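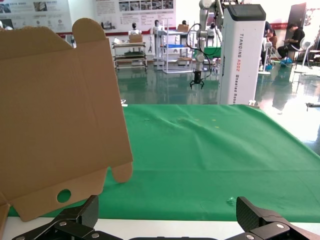 **Nepia 2, grasp planning and task sequencing. Reviewed October 31, 2022.**

Nepia would like you to know that it "understands cardboard." After two weeks of box folding I'd say they've been introduced.

Setup is pleasant. You load a flat blank's outline, mark the creases, and the planner suggests where to pinch. It likes flaps, and mostly it's right to. It also likes the punched holes in flaps, which it reads as clutter on the table until you raise the minimum blob size to 10. The manual mentions this under "Lighting."

The wrist view overlay is the best thing in the package. Predicted finger contact is drawn over live video, so you can see a bad grasp coming and hit pause. Shanthi Akanda wrote our fold sequence in an afternoon with it, having given up on the old Pultbridge scripts back in April.

Now the grumbles. Every crease is assumed to stop at 90 degrees, and corrugated board has other ideas. You can add springback by hand, per crease, in a dialog that forgets what you typed if you click outside it. Replanning after a slip takes roughly 2 seconds, long enough for Fulvio Pace to say "is it thinking?" every single time.

Logs are plain text and readable. I'd renew, grudgingly, once they fix that dialog.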